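Moisture labelling for timber benchtops to change in Abella

Timber benchtops and tabletops sold in Abella will need to carry a moisture content label from November, under changes to the region's building products code. The label must state the moisture content at the time of packing, the timber species or species mix, and whether the panel is finished on both faces.

The change covers solid and glue-jointed panels more than 8 mm thick, including butcher-block, edge-laminated and finger-jointed types. Veneered boards are not affected.

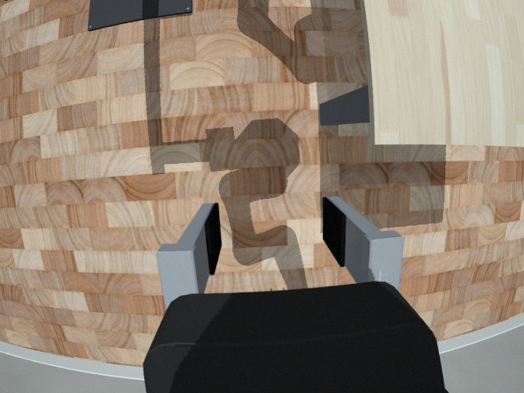

Panels made from small blocks have drawn the most complaints. Timber moves more across the grain than along it, and the amount of movement differs between species and between cuts of the same log. Where end grain and long grain are glued side by side, a change in humidity can load the joints unevenly. Joints that were sound at the factory may open after a season in a heated room.

The regional product safety office received 1,192 complaints about timber panels over the past two financial years. Of those, 153 concerned panels that had cupped or split before they were installed. Most of the remainder related to gaps at the joints, finish failure near sinks and colour that did not match the showroom sample.

The office tested 200 new panels bought from retailers in Abella and the port town of Drelau. It found that moisture content on delivery varied widely, including between panels from the same batch. Storage was the main factor. Panels kept flat and wrapped in a closed warehouse stayed close to the maker's stated value, while those stood on end in open sheds did not.

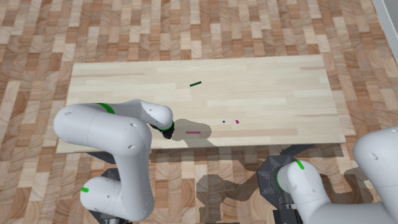

Edge-laminated tops performed better than block tops in the same tests. The long strips run in one direction, so movement is mostly across the width and can be allowed for with slotted fixings. The office said many of the tops that failed in homes had been screwed tightly to a steel or timber frame, with no room for the panel to move.

Irkar, a panel maker with a plant outside Drelau, said it already measures each pack before dispatch and would print the figure on the existing barcode sticker. Sorkia, which imports finished tops, has asked for a longer changeover. It said stock packed before November could sit in warehouses well into the following year and would be costly to relabel.

The final text allows older stock to be sold without the new label for eight months, provided the retailer gives the buyer a printed care sheet. Online sellers must show the same information on the product page before payment.

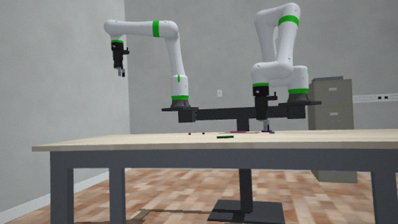 Custom work is treated separately. A joiner making a single top to order does not need to label it but must record the moisture reading on the invoice. Readings may be taken with a pin or pinless meter, and the type of meter must be noted. Second-hand furniture is exempt.

The code does not set a maximum moisture content. The office said a single limit would not suit both the dry inland districts and the coast, and that installers should let panels adjust to the room before fixing them.

Draft label templates are open for comment until the end of the month.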